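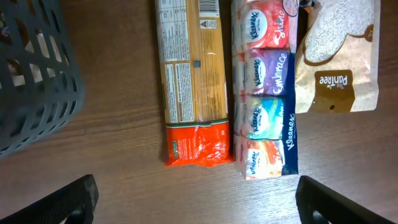
Does a garden room need a building permit in Clurlow?
A garden room attached to the house needs a permit in every case. A detached one needs a permit if it has plumbing or fixed wiring, or if it will be used for sleeping.

Clurlow Updates Permit Rules for Home Additions
7 May 2024

The Clurlow Building Department has issued revised rules for sunrooms, garden rooms and other single-story additions to existing homes. The rules apply to all applications received from today. Applications already on file will be reviewed under the earlier rules unless the owner asks in writing for the new ones to be used.

Under the revision, attached and detached structures are handled on separate forms. Owners adding a room to the rear or side of a house will file the attached structure form, together with a site plan, a foundation drawing and a roof framing drawing. Drawings for glazed roofs must also show the snow load used in the design and the method of fixing the roof to the existing wall.

Detached garden rooms without plumbing, fixed wiring or sleeping space may be built without a permit, provided they meet the setback rules for the lot. Owners remain responsible for confirming the location of buried utility lines before digging.

The department received 1245 applications for home additions in the last fiscal year. Of these, 781 were returned to the applicant at least once for missing drawings or incomplete site plans. The new forms list each required document on the first page, and counter staff will check for all of them before an application is accepted.

"Most of the delays we see come from paperwork that could have been completed at the start," said Killian Masson, director of the Building Department. "The new forms set out what we need in plain terms. Homeowners and their contractors should read the first page before they pay for drawings."

The inspection schedule has also changed. Additions on a new foundation will now receive two inspections before the walls are closed, one when the footings are open and one when framing is complete. The final inspection is unchanged. Contractors must request each inspection at least one full business day in advance, and work may not be covered until the inspector has signed the job card.

Separate rules apply in the Paewai historic district, where the outside appearance of any addition visible from the street must be approved before a permit is issued. Owners of homes in the Cumov subdivision should check their deed restrictions, as the department does not enforce private covenants and a permit does not override them.

Permit fees will stay at their current level until December, when they will be reviewed as part of the annual budget. Permits remain valid for one year from the date of issue and may be extended once on written request.

Forms are available at the department's public counter, 1404 Didum Avenue, and may be returned there or sent by mail. Questions about a specific property should include the street address and the parcel number shown on the property tax bill.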